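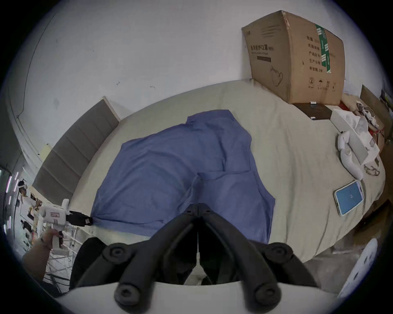 Según Kavitha, un coche eléctrico es «como un juguete a pilas, pero con cinturón de seguridad», y la verdad es que la comparación me gusta mucho, así que se la voy a tomar prestada para empezar.

Motor y ruedas > Para peques > Cómo funciona

¿Por qué un coche eléctrico se carga cuando frena?

Seguro que alguna vez habéis bajado una cuesta en bici. ¿Os acordáis de esa sensación de ir cada vez más deprisa sin dar ni un solo pedal? Pues toda esa velocidad es energía, y se llama energía cinética (un nombre un poco serio para algo tan divertido). Cuanto más rápido va una cosa, y cuanto más pesa, más energía de esa lleva consigo.

Ahora imaginad que apretáis los frenos. Las zapatas rozan contra la rueda, la bici se para y la energía se convierte en calor. Si os frotáis las manos muy fuerte, notaréis lo mismo: se calientan. Ese calor se va al aire y ya no hay quien lo recoja, ¡qué pena!

Con un coche de gasolina ocurre igual. El coche de mi vecina Rozália, por ejemplo, pesa 1.482 kilos, y cada vez que baja por la carretera de Bustdale y frena en las curvas, va regalando calor al viento.

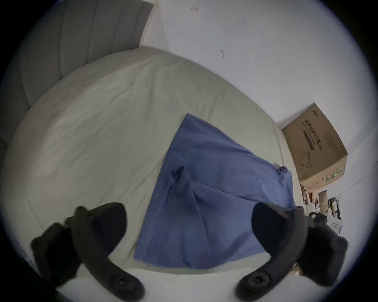
Los ingenieros le dieron muchas vueltas a este asunto, y la solución está en el propio motor eléctrico, que tiene una habilidad estupenda: sabe trabajar en los dos sentidos. Si le damos electricidad, gira y mueve las ruedas. Y si son las ruedas las que lo hacen girar a él, entonces fabrica electricidad. Cuando trabaja así decimos que hace de generador, como la dinamo de esas bicis antiguas que encendían el faro al pedalear.

Por eso, cuando quien conduce levanta el pie del acelerador, el coche empieza a ir más despacio. Las ruedas empujan al motor, el motor se resiste un poquito y, mientras tanto, manda electricidad de vuelta a la batería. A esto lo llamamos frenada regenerativa. Decidlo despacio, que es larguísimo: re-ge-ne-ra-ti-va.

¿Y se recupera toda la energía? No, toda no. Una parte se pierde por el camino, en el roce de los neumáticos, en el aire que hay que apartar y en los propios cables, que también se calientan un poco. Así que un coche no puede pasarse la vida subiendo y bajando la misma montaña sin enchufarse nunca, aunque sería precioso.

Los coches eléctricos también llevan frenos de los de siempre, con sus discos y sus pastillas, que hacen falta para las paradas bruscas. Y si la batería está llena del todo, casi no le cabe más electricidad y el coche tiene que usar más esos frenos. Es como querer echar agua en un vaso que ya está a rebosar.

Si vais de pasajeros en uno, preguntad si tiene en la pantalla un dibujito que enseña hacia dónde va la energía. En muchos modelos cambia de sentido al bajar una cuesta, y os prometo que el viaje se hace cortísimo mirándolo.

Compartido 6 veces · 4 comentarios

También te puede interesar
¿Qué hay dentro de una batería?
Por qué los neumáticos tienen dibujos
Los coches que casi no hacen ruido
Cómo se enchufa un coche en la calle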